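Does Letting Tap Water Stand Overnight Make Better Tea?

Project report, Introduction to Food Science
Hashini Mridha and Dayana Usuga

1. Why we picked this

Everyone in Dayana's family fills a pitcher at night and makes the morning tea from it. Her grandmother says fresh tap water makes the tea "sharp." Hashini's family does the reverse and insists that water has to come straight from the faucet or the tea goes flat. Both families are sure they can taste it. We doubted both of them, and we still mostly do.

The advice is all over the place. One tea shop leaflet we picked up, from Prestico, tells customers to stand the water overnight in an open jug "to release impurities." It doesn't say which impurities. The manual that came with Hashini's kettle (a Vasiliauskas, secondhand) says to use fresh water every time and never reboil, also with no explanation. When two pieces of advice contradict each other and neither gives a reason, we think somebody should at least try it.

2. What is supposed to happen

There is a real idea under this. Town water is often treated with chlorine, and free chlorine does leave water that is left open to the air. The trouble is that boiling drives it off too, and much faster. So if chlorine were the whole story, standing the water before boiling it should make little difference to the cup. Some towns use chloramine, which is a lot slower to leave, and then a night in a pitcher wouldn't do much either.

The "fresh water has more oxygen" claim on the other side has the same hole in it. Hot water holds very little dissolved oxygen. Whatever the water started with, most of it is gone by the time the kettle clicks off. We found this claim repeated on many websites and could not find one that had measured anything.

Hardness is different. Calcium and magnesium really do change how tea looks and tastes, and they cause the film on top of a strong black tea. But standing water cold in a pitcher does not take the hardness out. We bring this up because two people we talked to were sure that it does.

3. What we did

We used one black tea, Bulach loose leaf, all from the same tin. Each batch was 4 grams of leaf to the pot, brewed 4 minutes, strained, and served in plain white cups with no milk or sugar. The standing water came from the same kitchen faucet and sat overnight in an open glass pitcher. The fresh water was run in the morning, right before boiling.

Tasters got three cups. Two were the same and one was different, and they had to say which was the odd one out. This is called a triangle test. We liked it better than asking "which do you prefer," since people will always prefer something if you ask them to. A person who is only guessing will be right one time in three.

Hashini poured and Dayana handed out the cups without knowing which was which. We ran 40 tastings over two afternoons in June. Our first plan was to use a taste score from 1 to 10, and our instructor talked us out of it, correctly.

4. Results

We are going to be careful in this section, because it is where projects like ours usually start to brag. By guessing alone we would expect 13 or so correct answers. Our total was a little above that, and well short of the number in the table in our course book for 40 tastings. So we cannot say that our tasters could tell the difference. We also cannot say that no difference exists. A small one could easily hide in a test this size.

The comments were more interesting than the score. People who picked wrong were just as confident as people who picked right. One taster wrote "obviously the middle one, much smoother," and the middle one was an exact match for the cup to its left. Dayana took the test herself on a day when somebody else handed out the cups, and got it wrong. We left her answer out of the total.

5. Things that went wrong

Temperature was the big one. The first cup poured cools sooner than the last, and a cooler cup tastes different no matter what water is in it. We changed the pouring order between tasters, but a thermos for each batch would have been better.

We also lost time to the kettle. It had scale in it, and we descaled it after the first afternoon, so the two afternoons are not quite the same test. If you want to throw out our results on that ground, we would understand.
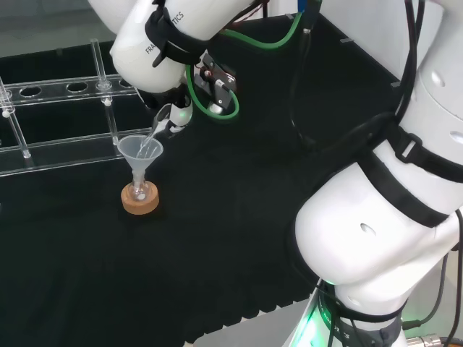 Another weak point is the tasters. They were mostly classmates, they knew us, and several had just eaten lunch. Hashini's neighbor came along with his dog Fido and did his cups standing in the doorway with the leash in one hand. None of this is how a proper panel works.

Last, we only tested one faucet and one tea. A green tea might show more. So might a town with stronger chlorine - ours is mild enough that neither of us can smell it. We did not measure chlorine at all. We had planned to buy test strips and the order came too late, which means our section on chlorine rests on reading and not on our own numbers.

6. What we think now

If you like filling a pitcher at night, go ahead. We would not pay anybody for a special jug to do it in. The Prestico leaflet should either name its impurities or drop the sentence.

If another group takes this up, we suggest leaving the overnight question alone and testing hard water against soft water with the same setup. We expect people would get that one right, though we expected things this time too.

Work split: Hashini did the brewing and wrote sections 2 and 3. Dayana ran the tastings and wrote 4 and 5. We wrote the rest together.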